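The big white table, finally

Ok quick one, I have twenty minutes before I have to go pick up the dog and if I don't write this now I won't write it at all.

The table. Those of you who have been reading since the Plindport apartment know I've been going on about a proper work table forever. Back there I did everything on an ironing board. Cutting fabric, wrapping, taxes. Then we moved out to Rirnness and I had a whole spare room and still did everything on the floor like a child, because the room was full of boxes and the boxes had nowhere to go because there was no table to sort them on. You see the problem.

So in May I bought one. Secondhand, from a print shop in Larkham that was closing down and selling off the fixtures. 107 dollars. The man wanted 120 and I had 107 in my purse, and that was the whole negotiation. White top, very big, much bigger than it looked in the shop. We had to take the door off to get it in. Hadiza Oyelaran from next door came over with a screwdriver and did the hinges in the time it took me to find my shoes. Thank you Hadiza, I owe you a cake, I know I said that already.

Then of course the minute it was in the room it got buried. You know how it goes. A flat surface in this house lasts maybe an hour. By the first weekend it had on it: the mail, the other mail, a lamp with no bulb, all the curtains I'm supposed to be hemming, a jar of buttons from my aunt, the good scissors (under the curtains, took me two days), phone chargers for phones we don't own anymore. Also a bag of birdseed. We don't have a feeder.

I let it sit like that for weeks. Walked past the door. Closed the door.

What got me going was the curtains really. My sister is coming to stay and the guest room looks straight out at the road, so, curtains, by the end of the month, no excuses. And you can't hem curtains on top of a jar of buttons.

So, cleared it. My method, if you can call it that – everything off onto the bed, wipe the table, then only put back what belongs to the job. Everything left on the bed has to be dealt with before you can go to sleep. It's a mean trick to play on yourself but it works on me. I was still at it at 11 at night, matching lids to tins.

Washing the top took longer than I thought. Warm water and dish soap first, then baking soda on a damp cloth for the marks, small circles, don't scrub. There was old tape glue all down one side from the shop and that I got off with cooking oil, left on for ten minutes and then wiped. Then soap again becuase now it's oily. Then dry it properly, with a towel you don't love.

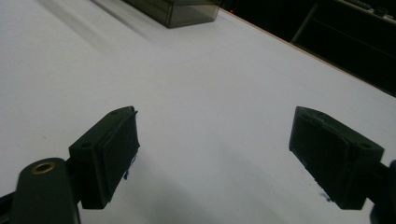

Page last changed: May, 9:40 pm

Look at all that white! I keep going in there just to stand around. It's not perfect, there's still a little dark smudge, and I could go at it again with the baking soda but I've decided I'm done. It's a work table. It's going to get pen on it and glue on it and probably tea.

Couple of people asked in the comments last time what I'm keeping under it. Nothing fancy. Two Rocha crates, the tall kind, one for fabric and one for paper and wrapping stuff. Rocha is the hardware place on the way out of town, they had them stacked up by the door and I've been meaning to get more. I want a third one for the things that aren't fabric or paper, so, everything else. The buttons are in the kitchen for now. The birdseed went to Hadiza who does have a feeder.

Rules I'm trying out, let's see how long they last:

No mail in that room. Mail gets opened standing up in the hall, over the recycling.

One project on the table at a time. Curtains now, then the quilt that has been "nearly finished" since before the move.

Scissors go back on the hook. There is a hook now.

Also whoever comes in with a cup of tea leaves with the cup of tea. I've told everybody. They nodded.

Curtain progress so far: one panel pinned, none sewn. I measured the window twice and got two different numbers so tomorrow I'm measuring it agian with the metal tape and going with whatever that says. If anyone has a good way of keeping heavy lining from sliding while you pin it, please tell me, I've been using cans of tomatoes as weights and they roll.

Ok dog. More when there are actual curtains.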